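Desk Four

The contract covered one room on the second floor of the Gaber building, and Marwa Mansour had until September to write it up. She started with the desk.

Item 1. Desk, L-shaped, white, matte top. Inside corner rounded. Round blue sticker on the front leg, number 4. Small red mark low on the second leg, near the foot bar. Condition: good.

She measured the height at both ends. The tape read 700 millimeters at the wall and 700 at the front, which meant the floor was level or the feet had been adjusted to hide that it wasn't. She put a steel ball on the parquet and let go. It stayed where it was. She wrote "floor level" and picked the ball up.

Item 2. Floor, light wood, herringbone. Scuffs.

The form from Loltavholm had a box for the cause of wear. In the other rooms she had written "chairs" and moved on. She knelt and looked at the scuffs with the flashlight held flat to the boards. They were faint and dark, and they did not run in pairs the way chair casters run. She left the box blank and gave the item a follow-up code, 58, cause not determined.

The previous inventory had been done by a firm called Nusico, and she had a copy in the folder. It listed desks one, two, three and five. In the margin next to the gap someone had penciled "moved to Flandthorpe, see transfer." There was no transfer in the folder. She went through the pages twice and then phoned Flandthorpe, where a man read her his own list over the line. He had no desk four. He had a stool he could not account for, if she wanted it.

She said she did not want the stool.

At 4:49 in the afternoon she sat on the floor with her back against the wall and filled in the replacement value. The schedule gave 300 for a straight desk and nothing for a corner one. She wrote 300 and added a note that the schedule was incomplete. Then she cleared her folder off the desktop, and checked the sticker again.

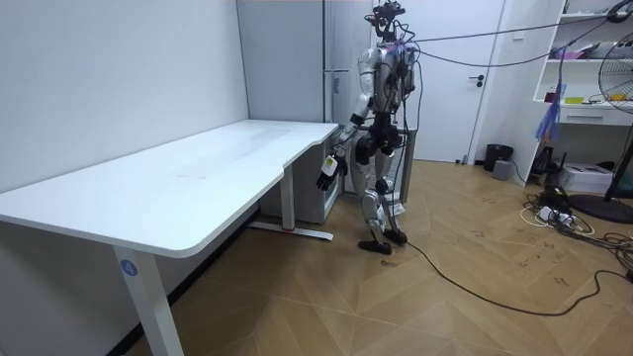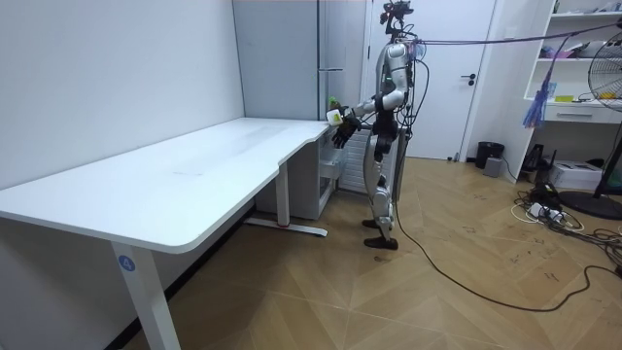

The entry would not save. The system reported that desk four was already assigned to another site and asked whether she wished to create a duplicate. She selected no. It asked whether she wished to delete the original. She selected no again, and it returned her to the first screen with every field empty.

She typed it all in a second time, more slowly. Under location she had been writing the room number. She changed it to "where it stands," which the field accepted, and the record closed with a reference she copied onto the back of her hand.

The corridor lights were already off. She locked the door and wrote down the time, and went along to the next room, where there were two cabinets and a coat rack to do.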